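3.2 Suturing task and recording

The data were collected in the project half of the Veredia course, a one-semester class on surgical robotics for undergraduate engineers. Students worked in teams of 2. None had used a teleoperated surgical system before the course. Each team first completed the peg and ring exercises described in Section 3.1 and then moved on to suturing.

The task was to close a straight incision in a synthetic pad with interrupted stitches. One student operated both instruments from the console while the other kept the trial log. The partners then traded places. Students were told to finish each knot before starting the next stitch and were not given a time limit.

Video and joint positions were saved together by Rasalico, the logging software written by an earlier class. We kept 615 trials. Trials in which the recording stopped early were removed. From the remaining video we drew 1000 still images, and two of the authors labeled each one by phase: needle handling, needle passing, or knot tying. Of these, 80 were labeled differently by the two authors and were settled by discussion.

Knot tying gave the most trouble in labeling. The instrument tips are close together in this phase and the suture tails often crowd the grasper (Figure 2).
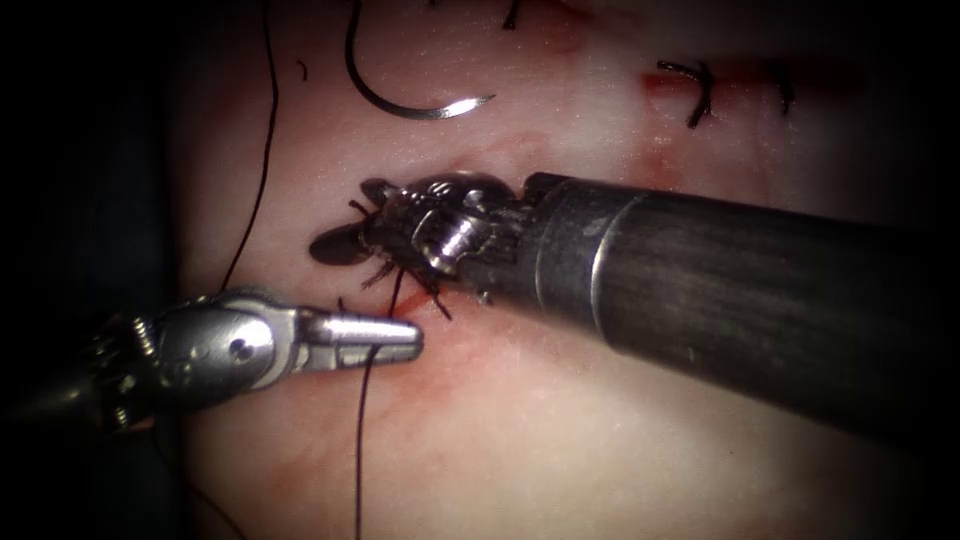
Figure 2. Knot tying on the suturing pad, with the needle driver at left and the grasper at right. Two completed stitches are at upper right.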